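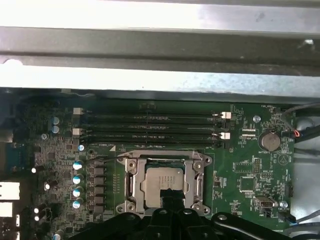 Figure 1. Wrist camera view with the gripper over the processor, memory slots behind the socket.

Desktop Teardown with a Small Arm: Project Report
Sewwandi Sarkar
Trandwood shared workshop, spring project

1. Goal

The workshop gets old desktop computers faster than anyone can strip them. I wanted to find out if a low-cost arm on a bench could do part of the job, starting with memory sticks and the processor. The hard drive and power supply were left out because both need more force than the arm has.

2. Setup

The arm is bolted to a plywood base that I cut in the Trandwood wood room. The case lies on its side with the cover off, held by two clamps. The gripper has two-finger jaws and a small camera at the wrist. All the control code runs on a laptop under the bench. I named the controller Friesen, and the folder of recorded runs is called Paltevholm, so those names show up in the logs.

The arm is driven by hand with a leader arm. Nothing in this report was done by a learned policy. That is planned for the second half of the project.

3. Working inside the case

Reaching in was harder than gripping. The metal rails hang over the edge of the board next to the memory slots, and the wrist has to stay clear of them while the fingers go down. In my first layout the case was turned the other way and the elbow hit the clamp on nearly every run. Turning the case half a turn fixed that.

The second problem was light. The rails are bare metal and glare badly in the wrist view, as the top of Figure 1 shows, while the board itself stays dark. I moved the desk lamp lower and locked the exposure. The small print on the board is still hard to read, so I stopped using it to find positions. I use the white latches at the ends of the slots and the corners of the socket bracket.

Cables were the third problem. The gray ones on the battery side of the board get in the way if the wrist comes in from there, so every approach now starts from the opposite side.

4. Runs

I recorded 50 runs in March. A run starts with the arm parked outside the case and ends when it is parked again. In 20 of them the fingers touched the target without hitting anything else first. The longest run came to 1661 camera images, mostly me backing out and trying again.

Most failures were too much height error in the last part of the move. With one camera looking straight down the fingers, depth is a guess.

5. Next steps

Add a second camera at the side of the case. Print narrower fingertips, with a soft pad for the processor. Try the Indo mount, which would put the wrist camera farther back. Repeat the same set of runs before changing anything in Friesen.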